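Sorting out the shared fridge

The kitchen at Flimley has one refrigerator for everyone on the ground floor, and by June it is always too full. We cleared it on 13th June and plan to keep it that way through the summer.

A few things have changed. The top shelf is for drinks and milk only. The middle shelves are for lunches, with a name and a date on the lid. Long or awkward packages go in the pull-out drawer at the bottom. They were being stood up in the door, and the door would not shut properly.

Please use the drawer one package deep. If you have to push down to close it, something needs to come out. Pull it all the way open before you put anything in, and lift the front edge a little when you slide it back. It sticks on the left side.

Anything without a name is thrown out after 8 days. Sauces and jams can stay longer if they are labeled. The Fanonley office has used the same rule since last year and has had few complaints. 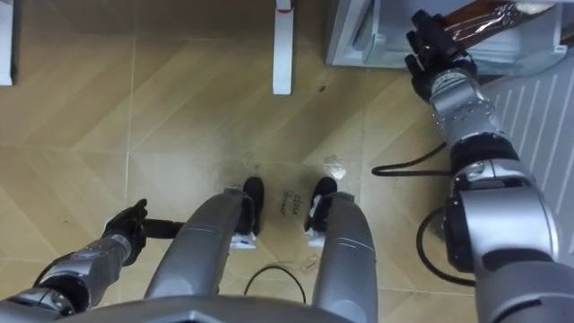

Words: Heydari, Ground Floor News

A long brown package and an open drawer are a good test of the new arrangement. Lay the package flat, with the label facing up, and leave the space beside it free.

Spills should be wiped up right away, including any on the floor. Cloths are under the sink. The drawer lifts out for washing and fits in the sink if you turn it sideways.

Replacement shelf labels are in the envelope by the kettle. There were 80 in the pack. If they run out, leave a note at the front desk and more will be ordered.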